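Setting up the Trundow hand-held gripper for cloth work

Print this page | E-mail this page

This guide is for people who bought the Trundow kit, or who have it on loan for a trial, and want to record folding and sorting of textiles. It follows the order in which I do it myself. The first time you need one hour, later perhaps ten minutes.

What you need

The gripper with its soft pads fitted, the camera bracket, the data cable, the small hex key from the box, and a computer with the Hakard recording program, build 2113 or newer. You also need a table and some cloths of different thickness.

1. Prepare the table

Cover the table with one plain or printed cloth and pull it flat. A strong colour is good, because the dark fingers must stand out clearly from it. Very shiny covers give reflections and I do not advise them. Put the textiles at the back, in a heap. Do not fold them before. Small boxes can stay beside the heap if you want to record picking of them later.

2. Check the fingers

Open and close the gripper slowly ten times. Both fingers should arrive at the middle together. If one is late, loosen the screw under its housing by a quarter turn and try again. Then look at the pads. With the trigger released they should lean towards each other and leave a free space between them. 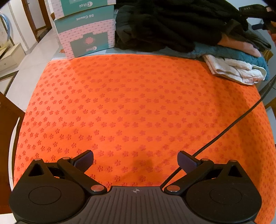

Gripper open over the table cover, textiles at the back.

3. Check the view

Start the preview and hold the gripper in the working position, with the pads a hand's width over the cloth. You must see both pads completely, and also the small printed target on the body near the base of the fingers. The program uses this target to find the centre. If a sleeve or the cable covers it, you will get the message "reference lost" and the recording stops.

The cable is the weak point of this kit. It is thin and it likes to come between the hand and the cloth. Fix it loosely to your forearm with a soft band — not tight, or it pulls the gripper to one side when you reach far.

4. Make a test recording

Choose the cloth profile and set the light exposure to 500. In a dark room try 3000, but then move slowly, or the edges become soft. Take one towel from the heap, lay it in front of you, fold it once and stop. Play it back at half speed.

Thick towels are easy. Thin white cloth is more difficult, and the standard pads often catch two layers at once. Dzintra Vanags, who tested the kit with me, closes the fingers at the very corner and lifts a little before she pulls. I had better results after I learned this.

5. Save and name

Give each recording the name of the textile and the action, for example towel-fold. The automatic names are only numbers, and after nearly a full day of work they are no help.

My opinion of the kit

The mechanism is good and the pads hold fleece and knitted things well. The manual is too short, and version 2 of it still shows the old bracket. Liudmyla Kovalchuk at Fonia, where our kit came from, answered my letters quickly and sent a longer cable. For kitchen objects I would look at the Hrytsenko pads first, they are narrower. For textiles I stay with the standard ones.

Last updated: May

Related items
Changing the pads on the Trundow gripper
Hakard: what to do when the preview is black
Hrytsenko narrow pads, first impressions
Folding towels with one hand and with two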